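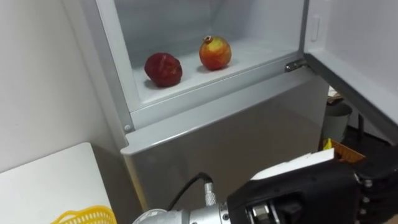
Two pieces of fruit on a white shelf, with plenty of space for the air.

Keeping food fresh in the refrigerator: my tips for a small kitchen
By Aitana Carrasco
Dec 10, 2024

When I moved to Mandstead in October, I got a kitchen with very little space and a refrigerator which was older than the one I had before. In the first weeks I threw away a lot of food, mostly salad and herbs. Since then I changed some habits, and I write them down in case they are useful for other people.

Temperature

Buy a simple refrigerator thermometer. Put it in a glass of water on the middle shelf and read it the next morning. It should show 40 °F or a little less. The dial on the wall of my refrigerator has only numbers from one to five, and these numbers are not degrees. On most models a higher number means colder, but please check this in your manual.

Where to put things

Raw meat and fish go on the lowest shelf, on a plate with a rim. Milk should stand at the back and not in the door, because the door is the warmest place. Mustard, jam and pickles are fine in the door.

Leafy vegetables like a humid drawer. I wrap lettuce in a dry kitchen towel and change the towel when it feels wet. Parsley stands in a jar with a little water, with a loose bag over the leaves. Basil I leave on the counter, the cold makes it black.

Fruit

Apples stay crisp much longer in the cold than in a bowl on the table. They give off a gas which makes other things ripen faster, so I keep them away from lettuce and broccoli. Peaches, plums and pears should become ripe on the counter first, and after this they can go in the cold for a few days. Wash berries only before you eat them. Do not put bananas in the refrigerator if you care how the skin looks.

Leftovers

Soup should not stay on the stove all evening. Divide it into flat containers, so it becomes cold quickly, and put it away within two hours. I write the day on a piece of masking tape. Cooked rice I eat the next day or I freeze it.

Smells and cleaning

My neighbor Eilif Lindholm recommended me an open cup of baking soda. It helps a little, but washing the shelves helps more. Take the glass shelves out and let them come to room temperature before you use warm water, otherwise they can crack. For the inside walls I use one spoon of baking soda in a quart of warm water. Do not forget the folds of the rubber seal. An old toothbrush is good for this.

To test the seal, close the door on a sheet of paper and pull. If the paper slides out easily, clean the seal and try again. If it is still loose, the seal needs to be replaced. Mine took 12 days to arrive, so order it before the hot weather starts.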